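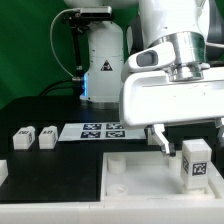 A reader wrote in to ask whether the tray really has to be fixed down before anything else goes on the table, or whether it can be nudged into place at the end. Fixed down first, please! I did it the other way for most of a winter and spent more evenings re-measuring than fitting pegs.

We use cookies to remember your settings and count visits. Accept all / Manage choices

Section 2: Laying out the table

So you've unpacked your Hesteck peg tray and you have a clear stretch of table in front of you. Give yourself 20 minutes for this part, a bit more if you still have to print the marker sheet. You'll want the tray, the loose round parts, the marker blocks, a tape measure, a soft pencil, a dry cloth and the double-sided tape from the side pocket of the box.

1. Wipe the table down. I like a black top under white parts, the edges are so much easier to see, but any plain dark surface that isn't too shiny will do. If yours is glossy, lay a matte cover over it (I bought a De Bruijn desk mat for another table and it has stayed nice and flat).

2. Set the tray at the front of the table with the recessed floor facing up. Leave a hand's width between it and the front edge. Mine goes on the right, with the blocks over on the left, and if you prefer it mirrored, go ahead, just swap left and right in everything I say from here on.

3. Run a pencil line along the outside of the tray, all the way round. Lift it off, put tape on the corners of the underside, and lower it back inside the line. Press straight down on the raised walls. Don't lean on the middle of the floor.

CAUTION: The tape grabs quickly. If the tray goes down crooked, peel it up slowly from one corner and use fresh tape. Please don't pry at it with a screwdriver. I cracked a wall doing that and had to order another tray from Senden.

4. Print the marker sheet. It's the page with four square black markers, two by two, on page 6 of the download. Choose "actual size" in the print window, and make sure "fit to page" is switched off. Then measure the printed grid from outer edge to outer edge: it should be 128 mm. If it's off by more than 2 mm, check the print window again and make a new one before you go any further.

Note: Plain white paper is fine. I tried the heavy satin stock from Flulledora, thinking it would lie flatter, and it did, but it threw such a glare under my ceiling light that I went straight back to the cheap stuff.

5. Lay the sheet flat on the table, clear of the tray. A curled corner will drive you up the wall later, so if the paper has been rolled, leave it under a big book overnight. Tape the edges only, and keep the tape off the black squares.

6. Stand the marker blocks beside the sheet. They don't have to touch it, and I like a gap that I can get a finger into. Turn each block so that a printed face looks toward the place you'll be viewing from. Dusty faces get the dry cloth, never a wet one (the print smears, ask me how I know).

7. Now the fun part. Put the round parts in the tray: short peg toward the back left, the flat round socket in front of it, and the other post toward the back on the right. Push gently and give each a small twist until it stops moving. You shouldn't need any force at all. If a part binds, take it out, look for a crumb of plastic on the bottom and rub it off with your thumbnail.

8. Step back and look at the whole table from the front, then crouch and look along the tabletop. Anything that leans will show up from down there.

Tip: Once you're happy, put a bit of pencil at each corner of the sheet as well. Paper gets bumped far more often than the tray does, and with the marks there you can slide it home in seconds.

CAUTION: The loose round parts are small. Put them back in their bag when you're done for the day, and keep them away from little kids and from dogs that eat things.

Leave the pencil lines where they are for now. You'll need them again in Section 3, when the parts come out and go back in a different order.

Filed under: Setup Guides, Tabletop Kits, Pegs & Trays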